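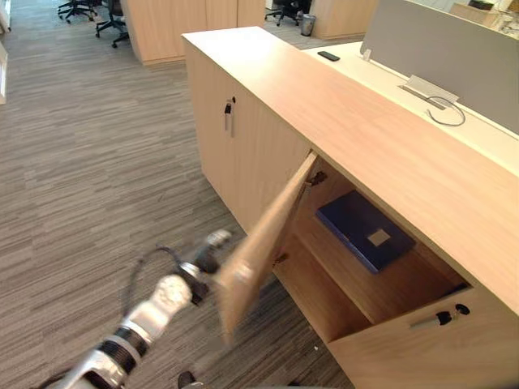

4. Doors, locks and the shelf

Read this before you load the cabinet. Moving a full one is a two-person job and neither of them will thank you.

4.1 Open the door by its handle and check both hinges. The door should swing out without rubbing on its neighbour. If it rubs, turn the side screw on the upper hinge a quarter turn, close the door and try again. Resist the urge to adjust both hinges at once. That way lies an afternoon.

4.2 Set the shelf height. A gap of 145 mm suits folders lying flat. For folders standing up, move the shelf pins down and measure your tallest folder first, tabs included.

4.3 Press down on each corner of the shelf. A shelf that rocks has a pin in the wrong hole. It is usually the back left.

4.4 Put heavy things in the bottom of the compartment and light things on the shelf. A single folder may lie at whatever angle it likes. Once there are 3 or more, square them up or the door will find the corner that sticks out.

4.5 Turn the key in each lock with the door open, then closed. It should come out only when upright.

Note: Culorlow cabinets come with two keys per lock. Take one out of the building, or at least out of the cabinet. Replacements are ordered by lock number from Birnance, quoting part 2141, and they take as long as they take.

CAUTION: Do not leave a key in a low lock once the room is in use. Knees and chair arms bend keys, and a bent key comes out in two halves.

CAUTION: Do not sit on the top, however much it looks like a bench. It is meant for paper, plants and the occasional printer.

4.6 If the cabinet stands against a desk, leave a finger's width between them – enough for a cable, too little for a biro.

Section revised June 22, 2025. Hinge settings for cabinets delivered before December are in Appendix B.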